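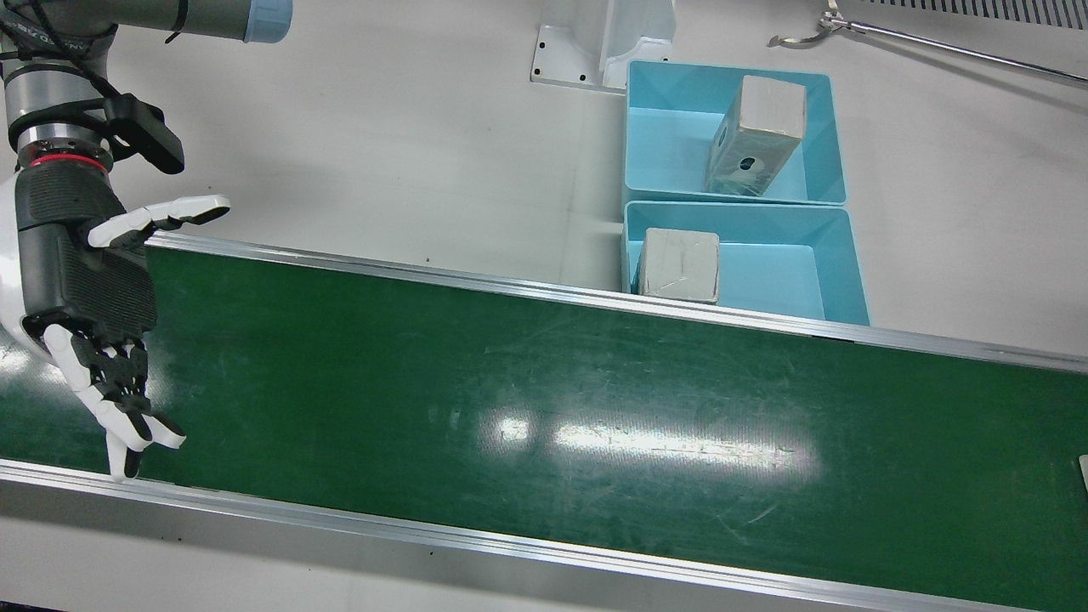

My yearly body and home check, copied from the Karville wellbeing sheet, with my own remarks after each item. Haruto Uchida gave me the sheet in April and swears by it. I don't swear by it, but I've filled it in. Item 1 is "reach": arm out level, fingers long, the way the black and white hand stretches over the green belt, and hold.

1. Reach and hold, both arms. Done. Left shoulder clicks. The sheet says clicking is "stored tension". I'd like to know who measured that.

2. Wrists, bent back and forward. Done, no pain. Riku Kuroda was told to buy a Zaston wrist band for the same result.

3. Lifting. Box on a table at waist height, feet apart, no twisting. Passed. Sensible item, badly worded — "lift from your centre" means nothing to me.
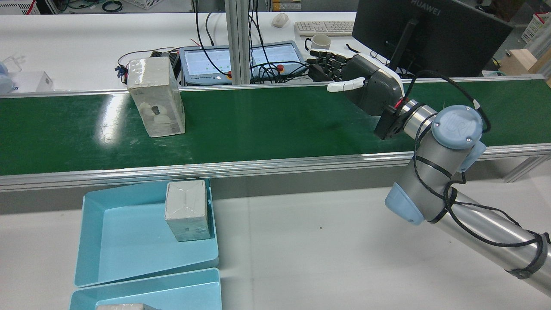 Upright box wrapped in clear tape, on the belt.

4. Medicine cupboard. Failed. Cough syrup out of date, thermometer flat. Both dealt with.

5. Stairs and rugs. Landing rug slides. Taped down for now, so NOT signed off.

6. Smoke alarm. Pressed the button, it screamed. Why is this at number 6 and "gratitude corner" at number 7?

7. Gratitude corner. Not applicable.

8. Daily water. The sheet wants 1,272 ml. Not 1,300? I asked at the Pirkwood branch and was told the figure was "very well researched". No research was offered. Left blank.

9. Score out of 100. Mine came to 61 by one reading of the key and 74 by the other. Takeshi Sakamoto got a different total again from the same ticks, so I wouldn't frame it.

To recheck: rug, left shoulder, thermometer battery. Shoulder goes to the GP if it still clicks next month — I'm not buying the oil.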